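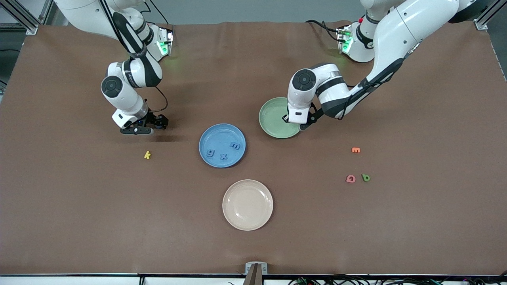

GRIDHAM, November – Rarnex will spend the coming year equipping its Gridham workshop with two-armed tabletop robot stations, and the company has settled on a buying plan that starts small and grows only as the first stations prove useful.

The plan calls for 10 stations in total. Two will be bought first, along with spare grippers, mats, cabling and a shelf of everyday objects for the arms to practice on: plates in different colors, foam letters, and other things that cost very little and teach the team a lot. Sorting letters onto plates is the first job on the list. It asks the arms to pick up small, light pieces and to handle a plate by its rim, and a new operator can understand the task in a minute.

"We are really excited about this one!" said Keabetswe Venter, who leads equipment planning at Rarnex. "We spent months with a spreadsheet and a tape measure, and now we get to talk about arms and grippers. The letters make people smile when they come in, and they are harder to pick up than you might think."

The budget covers 57 line items, and the arms are only one part of it. Aluminum framing, table brackets, replacement fingers for the grippers, operator training and floor space all have their own lines. Rarnex has also put money aside for repairs from the start, after an earlier equipment purchase left the workshop waiting on parts it had not planned for.

Chornovol will supply the framing and tables. Plusumo will handle setup and train the first operators on site. The first two stations will run for 12 weeks before any more are ordered, and the team will keep a log of downtime, worn parts and hours of use. Those notes will set the size of the next order.

"I would like every workshop our size to see the whole list, down to the cables," said Taner Duman, workshop manager. "Small items were where our first draft went wrong. We had priced the arms to the penny and left out the tables!"

Rarnex will share the full equipment list with other workshops in Gridham once the trial period ends. Requests for a copy can be left at the workshop front desk.

Comments

millroad_jo: Good to see repairs in the budget from day one. Will the list show prices or just the items?

PeteK: We forgot tables too. Ours came a month after everything else.

Sandpiper: Can visitors come by during the 12 weeks? My daughter would love the letters.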